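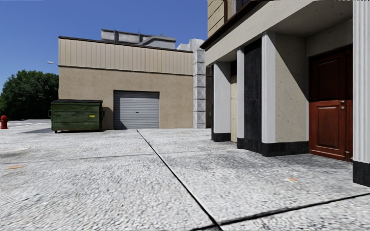
Speckled gray slab with the long joint running down it on the diagonal.

18/02/2023

Spent most of the day on the pale mix again, the one Nidia calls the oatmeal. I had promised Seema I would stop fussing with the sand and get on with the curing trays, and I did mean to, but the new bag from Flammont is so much finer than the last that I wanted one more small pour before letting it go. It trowels beautifully! It also dries a shade darker than the September tiles, so anyone hoping to match the old garden bench with it should come and look at the sample first.

Mixed 3,000 g dry for the pour and added the water slowly, holding a little back. Duván likes his wetter and we have gone round on this before (kindly, over coffee). His way fills the corners of the mold better, I will give him that, but my edges came out cleaner and I didn't have to skim the top. Six tiles poured, all in the shallow Alo molds. Two have a pinhole or so along one side where I was lazy with the tapping. The rest I would happily put in front of a customer.

On joints – Elvira asked whether the Statell patio really needs one across the short side as well as the long one. I think so. It is a wide area, the ground there moves with every rain, and I would much sooner cut a line where we want it than have the slab choose for itself in a year or two. I'd keep it dark too, against the pale mix, and let it be part of the look. She may still talk me round on the color.

Rust spots: the test piece by the back door has an orange freckle again. I scrubbed it with the mild cleaner and it faded some, then came up a bit when it dried. Fidelina thinks there is iron in the gravel itself and she is usually right about stone. Could we try a handful from the Sisay sack, washed well, before ordering more of the other?

Sample 166 is on the second shelf under damp cloth. Please leave the cloth on, and wet it again if you are in before me. The good float is in the sink, soaking. Sorry about the bucket.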